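Sorter / packer wanted – mugs and crockery, Skomard unit, Bivcombe

Need someone quick. Temporary to start, could run on past June if the stock keeps coming in, and it does keep coming in. We buy up mixed crockery from house clearances and closed-down cafes, sort it, wash it, sell it on by the box. Vomstead side does plates and bowls, we do mugs and whatever else turns up with them.

Hours: 4 mornings a week, your pick of which as long as you tell Mhairi by the Friday before. Start 8ish, done by one. Kettle on at half ten.

Pay: 160 a week, paid into your bank, no cash sorry. Bus fare from Bivcombe centre on top if you keep the tickets.

What you'd be doing – taking mugs out of the crates, putting them together by colour, checking each one over, onto a tray, then off to be washed or wrapped. Last batch from Ritchie was 746 peices and not two crates alike. A good morning is 300 checked. We don't expect that in your first week so dont panic.

Colours matter more than you'd think. People buy a box of blues or a box of pinks and they do write in if there's a cream one in it. Light blue and grey-blue go in seperate boxes. Mauve is not pink. You'll get your eye in.

Turn everything over. Most chips people miss are underneath, by the foot or just outside it.
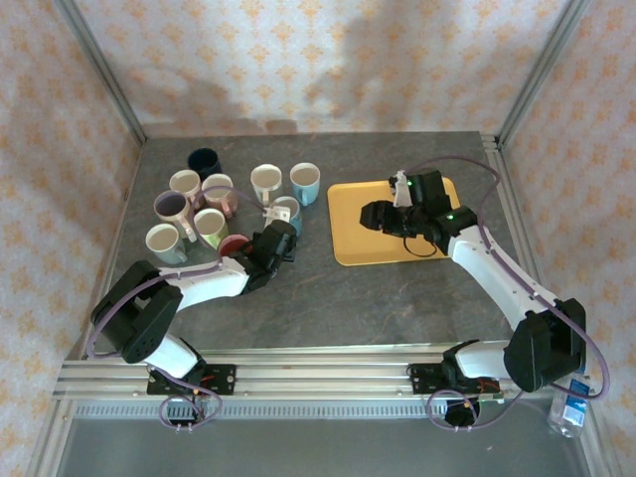
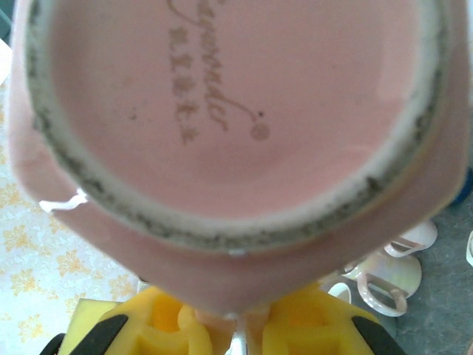
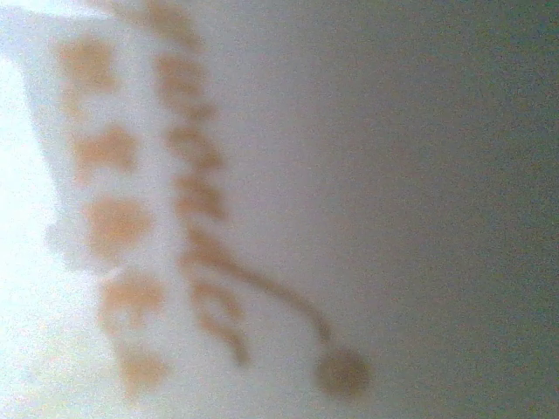 Maker's marks – if there is one, write down what you can read and leave a gap for what you can't. No guessing. Isla looks them up later and a wrong guess costs her more time than a blank. Dirty foot rings are fine, that's normal wear, goes to the wash pile. A chip on the drinking rim is a reject every time. A chip on the bottom is a second, blue sticker, goes in the cheap box.

You'll need:
– decent eyesight for colour, glasses fine
– steady hands, you will break a few, everyone has
– ok standing for a couple of hours at a time, there is a stool
– readable handwriting, the labels are all still done by hand

No experience needed. If you've worked in a kitchen or a charity shop that's handy but we'll show you. Lifting is light for the most part, full crates get moved on the trolley and you're not to carry them up the step on your own.

Not suitable for under 16s. Not work from home, we do get asked.

Staff take seconds home free, up to a box a month. Ask first please – there was a mix up over a set that had already been sold.

To apply: short note to Isla Moffat at the Skomard unit, or drop in any morning and ask for Mhairi Niven. A few lines about yourself and which mornings you can do. CV if you've got one, no bother if not. We'll get you in for an hour to try it, paid, and let you know the same day.

Closing when filled. Side door, the front one sticks.

Posted 13/03/2026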